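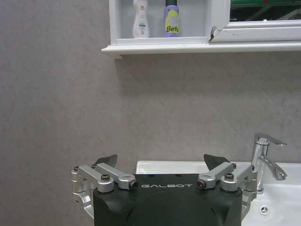

Equipment Planner, Household Robotics (part-time, fixed term)

Clustport is looking for a person to plan and buy equipment for our home-task program. We practise shelf and bathroom tasks with two-armed robots, and each new practice room brings a long list of purchases, from grippers and spare fingertips to plumbing and mirror cabinets. At present this list is kept by our engineers in the evenings, and it is not kept well.

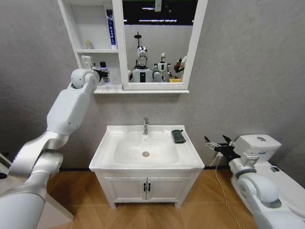 You will prepare the equipment budget for three more rooms, to be ready in October. The last list had 128 lines, and 81 of them were bought without a second quote. We would like you to ask for quotes, compare delivery times and tell us early when something will be late. Our present suppliers are Veltell and Bastos, but you are free to suggest others.
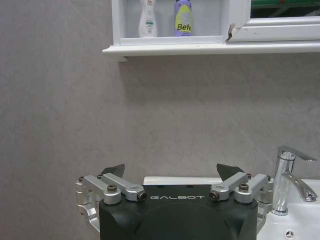

The work is 20 hours a week, and the hours are flexible - only the Sunday stock count is fixed, at 9 a.m. The pay is $1,643 every two weeks. There is also $700 for a training course of your choice.
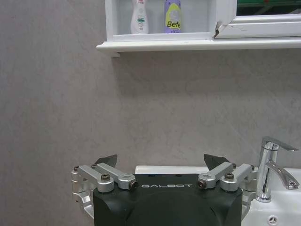 We ask for two years of experience in purchasing, good spreadsheet skills and clear written English. Knowledge of robots is welcome but we can teach it. More important is that you look at a room with care and know what must go on the list. A chipped corner on a mirror door, for example, should be written down with a repair price beside it, and so should any wear on a gripper's bolts and fingertips.

Please send your resumé and one page about a budget you have managed to Gilmar Evangelista at Clustport, with the word Forkura in the subject line - it is the name of this project. We answer every application.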